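Sorting a Mixed Pile Before Packing

Applies to: loose household goods, soft bags, small electronics
Revised 2026-03-03 by Radomír Bednárik

A mixed pile is sorted by weight first and by room second. Allow 63 minutes for one average closet.

1. Clear a flat surface at waist height. Set keys and cards at the front, where they stay in sight.

2. Pull out aerosols, liquids and batteries. These travel upright in a separate crate and never under clothing.

3. Fill soft bags with clothing only. Stop when the handles no longer meet — an overfilled bag splits at the seam.

4. Put small hard items in an open box. Leave 3 inches free at the top for padding.

5. Number each container and enter it on the Fludley sheet. The October numbering started at 180; do not reuse those numbers.
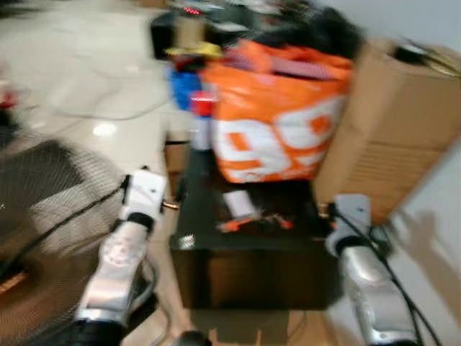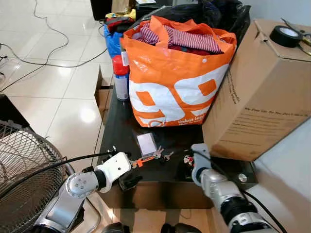
Large woven bags are rated by volume, and the rating assumes folded contents. Clothing pushed in unfolded takes up more space and shifts when the bag is lifted. The big orange bag belongs in the soft group and is loaded last, on top of the boxes. Tie the handles with cord if the bag will stand in a hallway overnight. Boxes going to the Curnska unit are taped on both seams and stacked with the number facing out.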